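Picking up the bell, part 4: simulation before hardware

Feb 4, 2021

17 shares | 6 comments

The arm is still in simulation this week. I have it parked over the armchair with the fingers open above the handle of the bell, and that is where every run now starts. 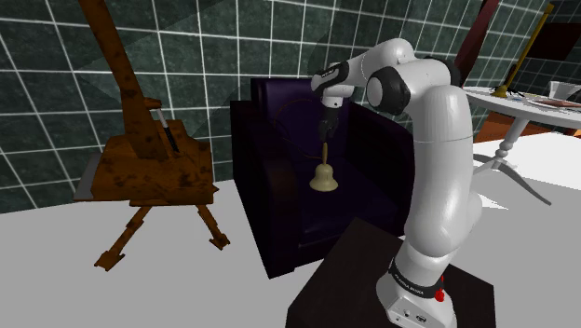

Why I'm doing it in simulation first

The workshop I belong to has one arm, and it gets booked in two-hour slots. Last July I used up four of those slots finding out that my gripper offsets were wrong. I could have found that out at home on my own computer in an evening. So for the bell I decided I wouldn't book any time until the whole pick ran clean on screen.

The bell is a good test object for me. The handle is thin with a small knob on top, so there is one sensible place to grab it. It stands upright by itself. And if you tip it, you know it went wrong, which makes scoring easy. I check the tilt of the bell at the end of each run and anything past a few degrees is a fail.

I put it on the seat of a chair because a table was too easy. On a bare table, the arm can come in from almost any side. With a chair there is a tall back behind the bell and a thick armrest, and the planner has to respect both of them. The easel and the side table are there because our workshop shares a building with a painting class and the real room has that kind of furniture all over it. I wanted the planner to see some of it as well.

Setting up the room

I built the room in Vimidow, which is the scene editor most of us at the workshop use. The chair came from a free model pack. It looked fine when I loaded it, but the collision shape was one big box that filled in the seat, so the bell popped up and landed on top of a chair back's worth of thin air. I replaced the single box with four: seat, back and two arms. If you use downloaded furniture, turn on the collision view before you do anything else. It would have saved me a night.

The stand for the arm is just a dark box. I set its height from a tape measurement of the real one and left it plain.

The wall tile has a marbled texture with bright white grout. I picked it because I plan to try a camera later and I wanted something with a pattern behind the arm. It does nothing for the planning part and you can skip it.

Getting above the handle

My first version sent the gripper straight from its rest pose to the handle. It worked maybe half the time and in the rest it hit the knob from the side. The fix was the usual one. I added a waypoint directly above the bell, fingers open and pointing down, and made the arm stop there before it does anything else. From that point the move is straight down, slow, with no rotation allowed in the wrist.

I set the gap between the fingertips and the top of the handle pretty short. A bigger gap gave the planner room to wander on the way down, and in a few runs the wrist rolled far enough that one finger landed on the knob.

Anel Engelbrecht looked at my code over a call and spotted that I was planning the descent in joint space. I switched it to a straight line in Cartesian space and the wandering mostly went away. I kept the short gap anyway.

Numbers

I ran 1,000 trials with the bell moved to a random spot on the seat each time. 813 of them ended with the bell lifted and level. That's better than I had with the table version in part 2, but I'm not happy with it yet.

I went through the failures and the biggest group was when the bell landed close to the chair back. The hand is slim but the wrist above it isn't, and the planner gives up when it can't find a clear way down. The next group was slipping. I think my friction value for the brass is too low, but I haven't measured anything, so I'm leaving it alone until I can.

Another 24 runs never finished at all. Those were a timeout in my logging script and had nothing to do with the arm. I counted them as failures so I wouldn't have to argue with myself about it later.

What's next

Brodie Wihongi has offered to lend me a force gauge so I can get a real number for the grip. After that I'll do a longer batch, 2,000 trials, with the wrist turned ninety degrees for the spots near the back of the seat. If that gets me where I want to be I'll book a slot and bring the chair in. It doesn't fit in my car, so that part needs some planning too.

The scene file is on my Dilto page under "chair-bell". It has my four-box chair in it. The scripts are a mess and I'll put them up once I've fixed the logging.

6 comments | Share this post

Related posts
Picking up the bell, part 3: a better gripper model
Picking up the bell, part 2: starting on a table
Picking up the bell, part 1: choosing the object
Moving my old scenes from Pulia to Vimidow
Four slots wasted on a bad offset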